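Melamine desk top or paint the old one?

flatfoot_lou
ok so I have a desk top from Osaver, the cheap white one, bought in August. Already has a gray haze where my arms go. Magic sponge does nothing, dish soap does nothing. Do I paint it, or give up and buy the Idarberg top everyone on here goes on about? Budget is small. Room is small. Patience also small

grommet77
Don't paint it. Paint on a work surface stays soft forever and your mug will stick to it. Ask me how I know

tansyroot
Disagree, I painted mine four years ago and its fine. You have to let it cure though. People put stuff back on it the next day and then blame the paint.

grommet77
I waited 9 days. Still stuck.

tansyroot
9 days isn't a cure. Try 40. Latex needs a month at least and longer if the room is cold

flatfoot_lou
where am I supposed to work for 40 days lol

quillback
The haze is probably wear and not dirt. Once the shiny layer is scuffed it holds on to skin oil. Rubbing alcohol on a white rag, do one corner first. If the rag comes up gray you have dirt. If the rag is clean and the spot is still dull then you've worn through and no cleaner is going to fix it.
Also stop with the magic sponge, it's basically very fine sandpaper. You've been making it worse

flatfoot_lou
well crap. Used that thing every week

marmot_on_toast
Before you spend anything look at what light you have in there. A white top under a cool bulb looks gray no matter what. I swapped one bulb and quit hating my desk. Warm ones go kind of cream, which bugs some people, didn't bug me.

oddsock
Seconding the light thing. White surface, shading goes all over the place, and in the second one it's bluish one side and creamier the other
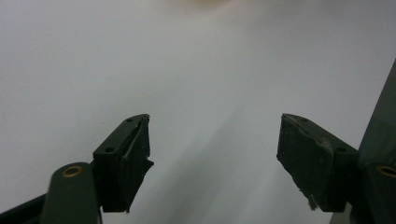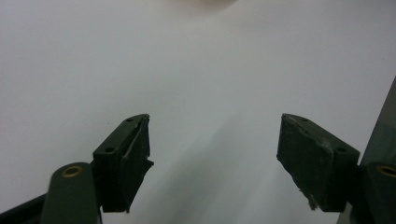 So before anyone drives to the store – check it in daylight, by a window, morning and afternoon. Then with the lamp on. I nearly sent back a perfectly good shelf over this. Had it wrapped up again and everything.

flatfoot_lou
Ok did the alcohol test on the left corner. Rag came up a bit gray. Spot looks better?? Not great. Better

quillback
So half and half. Do the whole thing, open a window, don't soak the edges. The edge strip glue hates alcohol

hexkey_regret
Just get the Idarberg. Mine is thick, doesn't sag, wipes clean. Cheap tops are cheap for a reason, I went through two before I learned

grommet77
The Idarberg chips though. Dropped a stapler on mine and got a crater. For the money I'd do a birch panel with oil on it and be done.

hexkey_regret
oil? on a desk somebody writes at? good luck with your paper

grommet77
It dries. Two thin coats, wipe off the extra, leave it a few days. Lay the rags out flat outside after, don't ball them up, they can catch fire. Not kidding about that

tansyroot
Nobody has said contact paper yet so I will. Skukach makes a matte white vinyl that goes on pretty easy if you use a squeegee and don't rush. I rushed. Bubbles. Second try was good. Wash the top first and let it dry overnight or it lifts at the front

marmot_on_toast
vinyl peels right where your wrists sit. every time

tansyroot
Wrap it under the front edge and a good inch back. Mine hasn't peeled

quillback
Or a big desk mat over the bad part. Boring answer, I know. Mac Giolla sells a felt one, mine is fine, sheds a little at first

flatfoot_lou
update. did the whole top with alcohol, two passes. Haze is mostly gone, theres a dull patch where my right arm goes and I guess thats the wear. Also moved the lamp. Looks like a diffrent desk in the morning, kinda ugly again at night so marmot and oddsock had a point. Gonna do a mat for now and think about the Idarberg at tax time

hexkey_regret
You'll buy it by Christmas

grommet77
birch panel. last time I'll say it

tansyroot
What size is the top anyway? I have most of a roll of the Skukach left, could mail it if you want to try it before the mat

flatfoot_lou
need to measure, will message you tonight. and thanks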